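Covering a Worktable with Kraft Paper
Prilcombe Shared Workshop: Guidance for Members
Last reviewed 19/04/2024

Members are asked to cover a worktable before sorting, marking or light assembly. The paper protects the tabletop and allows notes to be written beside each part.

What is required
One roll of brown paper from the rack by the supply counter
Low-tack tape
Scissors
A soft cloth

Preparing the table
1. Clear the tabletop and wipe it with the cloth. Let it dry fully before the paper is laid.
2. Unroll the paper along the length of the table and cut it 50 mm short of each end.
3. Turn the sheet so that the curl faces down. Smooth it from the center toward the corners.
4. Tape the corners first, then the middle of each long side. Tape must not be applied to painted equipment.

Setting out the parts
Place small items well inside the edges of the sheet and leave a hand's width between them. Cylindrical parts should be stood on end where their shape permits. Valves and fittings are to be set down with the ports closed or plugged, as residue will soak through a single layer.

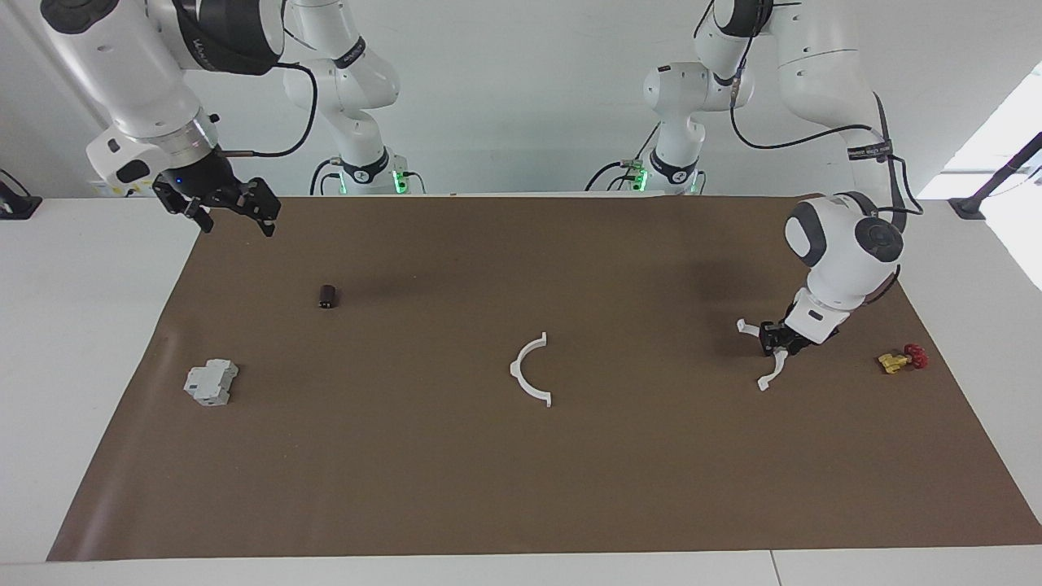 Can the same sheet be used for more than one session?
A sheet may be reused until it is torn, stained or too heavily marked to read. Turn it over once before discarding it. Oily paper goes in the lidded metal bin and is not to be recycled.

Clearing up
Return parts to their trays before lifting any tape. Peel each strip back slowly at a low angle, then fold the sheet inward so that filings and dust stay inside. Wipe the table again and return the roll to the rack.

Replacement rolls are kept in Room 22. Requests for wider paper should be sent to Pramila Bansal, Supplies Office, extension 321.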